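# Atelier maintenance PC – Séance 4 : dépose et remise en place d'un processeur

Support de cours, module « Matériel ». À relire avant la séance pratique. Responsable du module : Corina Onu. Encadrement des postes : Nelu Voicu. 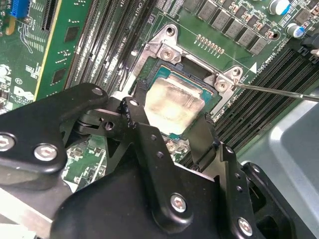

La séance porte sur la partie de la carte mère que l'on touche le moins souvent : le socket et ce qui l'entoure. On suppose acquis le contenu des séances d'octobre (ouverture du boîtier, alimentation, barrettes mémoire, connectique de façade). Chaque binôme travaille sur une carte sortie de son boîtier, posée à plat sur le tapis antistatique, ventirad déjà retiré.

## 1. Vocabulaire

- **Socket** : support qui reçoit le processeur et assure le contact électrique avec la carte.
- **Substrat** : petite plaque, souvent verte, qui porte la puce. C'est par ses bords que l'on saisit le processeur.
- **Répartiteur thermique** (IHS) : capot métallique fixé sur le substrat. Il protège la puce et transmet la chaleur au ventirad.
- **Cadre de rétention** : pièce métallique qui entoure le socket et maintient le processeur en place. Selon les modèles, il est manœuvré par un levier, par des vis, ou par les deux.
- **Étage d'alimentation** (VRM) : inductances, condensateurs et transistors placés près du socket. Les inductances se reconnaissent à leur boîtier carré gris foncé, posées en rangée.

Ne pas confondre les vis du cadre de rétention avec celles du ventirad. Les premières sont au plus près du socket, les secondes passent par les trous de fixation plus éloignés, percés dans la carte elle-même.

## 2. État de départ

Sur une carte qui a servi, le répartiteur est couvert d'un reste de pâte thermique blanchâtre ou argentée, en traînées irrégulières, parfois plus brillante au centre. On ne cherche pas à interpréter ces traces avant d'avoir examiné aussi la base du ventirad. Les noter sur la fiche de poste suffit.

Relever également :

1. la référence de la carte mère ;
2. le type de vis du cadre (cruciforme Phillips, Torx, autre) ;
3. le repère d'orientation du processeur ;
4. toute vis absente ou abîmée.

Un trou vide dans le cadre n'indique pas forcément qu'il manque une vis. Comparer avec la documentation de la carte.

## 3. Nettoyage

Le nettoyage se fait processeur en place, cadre fermé. Imbiber légèrement un chiffon non pelucheux d'alcool isopropylique et essuyer le répartiteur du bord vers le centre. Changer de face à chaque passage. Finir les angles au coton-tige, sans appuyer contre le cadre.

Pas de lame, pas de tournevis pour gratter. Si la pâte est dure, laisser agir le chiffon imbibé une minute et recommencer. Laisser ensuite sécher complètement.

## 4. Dépose

Choisir un tournevis long et fin dont l'empreinte correspond exactement à la vis. Les cartes Hurstead du lot ont un cadre vissé en Phillips ; une empreinte trop petite ripe et marque la tête.

- Présenter la pointe dans l'empreinte avant d'exercer le moindre effort.
- Tenir la tige aussi droite que possible au moment de tourner. Une approche en biais permet de trouver la vis, pas de la desserrer.
- Desserrer chaque vis d'un quart de tour, en alternant, puis reprendre jusqu'à libérer le cadre.
- Poser les vis dans la coupelle aimantée, dans l'ordre de dépose.
- Soulever le cadre verticalement.
- Prendre le processeur par deux bords opposés du substrat et le lever sans l'incliner.

Le processeur va directement dans sa coque. Couvrir aussitôt le socket avec le capuchon fourni. Un tournevis qui glisse à cet endroit finit sur les contacts, sur les inductances ou sur les petits composants de surface voisins, et la carte est en général perdue.

## 5. Remise en place

Aligner le repère du processeur sur celui du socket et le laisser descendre sous son propre poids. Aucune pression. Reposer le cadre, engager toutes les vis à la main, puis serrer en alternance jusqu'au contact franc. Ne pas forcer au-delà.

La pâte thermique neuve sera appliquée à la séance suivante, avec le montage du ventirad.

## 6. Travail à rendre

Fiche de poste complétée, une par binôme, avec un schéma du socket légendé : processeur, cadre, vis, étage d'alimentation. Indiquer sur le schéma l'ordre de desserrage choisi. La fiche est notée sur la clarté du relevé ; une carte abîmée doit être signalée sur place à Nelu Voicu.

Les tapis et bracelets se trouvent dans l'armoire Prinari, les tournevis dans le premier tiroir. Tout y retourne en fin de séance, coupelles vidées.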